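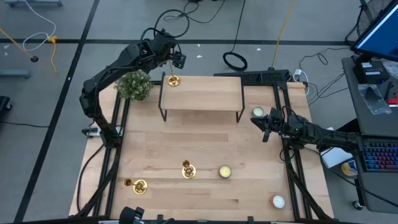
FOR IMMEDIATE RELEASE

Drenside puts its first gripper comparison out in the open

Grirnberg, 8 May 2018. Hi, it's Radomir Vidmar from Drenside. We usually let somebody else write these, but I ran most of the tests myself this time and I had too many opinions to hand over, so you're getting me. The short version: starting today, anyone can have the full results of our two-arm gripper comparison, free, with the finger drawings and the controller settings thrown in. If you build small work cells, or you're about to buy your first pair of arms and you're staring at a pile of quotes, I think you'll get some use out of it.

We started in January with a pretty simple question. A customer asked which fingers they should order for handling giftware, and I gave them an answer that was mostly a hunch. It bugged me for a week. We sell arms and fit grippers for a living, and all our test data was on blocks and cardboard boxes, because blocks and boxes are easy. So I went shopping for things people really put on shelves. Candlesticks, candles in tins, that sort of stuff. My desk smelled like vanilla for a month.

We put 2 finger sets up against each other. The first is the Radonjić, a straight, slim finger with a flat pad, and the one most of our customers already own. The second is the Tendholm, which is our own design, a bit wider at the tip with a softer pad (yes, I'm biased, and that's one reason we're publishing everything and not just the bits we like). Both sets ran on the same arms with the same controller, and each one got its own tuning time so that neither had a head start.

Every finger set did the same jobs: pick up a candlestick that's standing, pick up one that's lying down, set it on a raised shelf, move a tin without denting it, and put a thin candle into a holder. In all we logged 922 attempts. I watched nearly every one of them and I'd like my evenings back!

Candlesticks turned out to be a wonderful, awful test object.
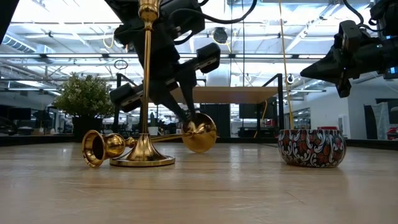 A metal candlestick on its side gives you a skinny stem, a cup at one end and a wide base at the other, and where you grab it changes everything. Take the stem and the whole thing wants to swing around the heavy end. Take the rim of the base and you have a nice solid edge, but hardly any pad touching it, and the angle of the wrist has to be right. The Radonjić did better on the rim. I'll say that plainly, since it's the competition. The slim finger gets in close and the flat pad sits flush. Our Tendholm was better on the stem and a lot better on the candle tins, where the soft pad lets you squeeze a little less and still hold on.

The thin candles were where I learned the most. With our factory settings, both finger sets squeezed too hard, and I went through a sad number of candles before I turned the closing force down and slowed the last bit of the approach. That change is in the settings file. It's a boring little number and it mattered more than the choice of fingers did, so if you only look at one thing in the package, please make it that.

We also compared camera positions, one up over the arms and one fixed near the table. I went in sure that the overhead view would be plenty. For finding objects, it was. For judging whether a finger had reached the near side of a shiny metal edge, I kept going back to the lower view, and by the end I wouldn't have wanted to tune a grasp without it. There's a section on lighting too, mostly me complaining about reflections.

Some things we didn't test: heavy parts, anything wet, anything made of glass. We didn't run the cell overnight either. The report says so on its first page, and I'd ask anyone quoting our numbers to keep that page attached.

The package includes the written report, the attempt log, drawings for the Tendholm fingers, and the controller settings for both sets. You're welcome to print the fingers, change them, and tell us what we got wrong. We've also made a first batch of 200 finished Tendholm sets for people who'd sooner have them in a box, and those ship from our Grirnberg shop starting this week. They fit the same mount as the Radonjić, so you can swap back and forth and run your own comparison.

Next up is fabric. I've already bought the dish towels. We're hoping to get to around 3,000 attempts on that round, with a few customers running the same jobs on their own tables, and if you've got two arms and some patience, I'd love to have you in on it. Write to the Drenside office in Grirnberg and put "gripper test" in the subject line so it lands with me.

Media contact: Radomir Vidmar, Drenside, Grirnberg. Report copies, drawings and sample fingers for review are available on request.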